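Subject: Re: [precinct-talk] Poll worker training and the recount question
From: Marlene Leite

Answers to the questions that came up after the May primary. I've quoted the earlier message so people who joined the list since then can follow along.

> I was at the county building until 11:40 p.m. and left without knowing
> whether the Macedo Township race goes to a recount. The unofficial
> margin was 40 votes when I walked out. Can somebody post what the
> rule is? Also, is the Plavik precinct still voting at the grange hall
> in the fall, and do we need to sign up again to work if we worked the
> primary? I asked two people at the desk and got two answers.

1. The recount

The Macedo Township trustee race finished with a margin of 8 votes after the provisional ballots were added. The 40 you saw was from election night, before any of those were opened. The clerk's office had 197 provisionals across the county, most of them from people who had moved and not updated their address. The ones that were accepted from Macedo broke heavily for the challenger, but she still came up short.

A margin that small triggers an automatic recount at county expense. Neither campaign has to ask for it or put up a deposit. Each side may send observers, who have to be registered voters in the county and have to turn in the appointment form before the count starts. They can look at ballots but can't handle them. If you want to observe, call the campaign you support. The clerk does not assign people.

The recount is by hand for the two precincts chosen in the drawing and by machine for the rest. If the hand count matches, that is the end of it.

2. Plavik polling place

Plavik is moving. The grange hall has a step at the side door and the county was told to fix that or find another site. Voting in the fall will be in the lower level of the Dratilham branch library, entrance on the parking lot side. Postcards go out to all registered voters in the precinct, but please tell your neighbors anyway – a lot of people throw those out with the ads.

Iltura stays where it is. I've heard a rumor that the two precincts are being combined. They are not, at least for this cycle.
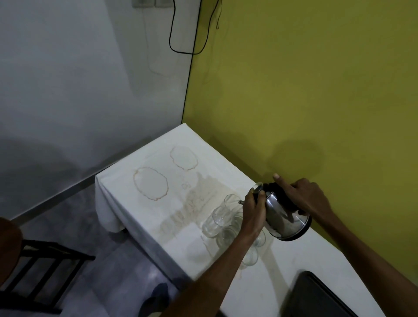 3. Signing up to work in the fall

Yes, you need to sign up again. Working the primary keeps you on the county's contact list but does not assign you to a precinct. The form is the same one as last time. Check the box for split shift if you can only do half the day, and write in which half.

Everyone has to take the training class again, including inspectors. The class covers the new poll books and the change in how spoiled ballots are logged. If you worked the primary, you can skip the first hour on setup.

We are short 5 workers in Macedo and need at least one more person in Iltura who can serve on the opposite side from the inspector. Party balance is required at every table, so please fill in that line on the form.

4. Pay

Checks for the primary have been mailed. If yours hasn't come, call the clerk and not me. I don't have the list.

Marlene Leite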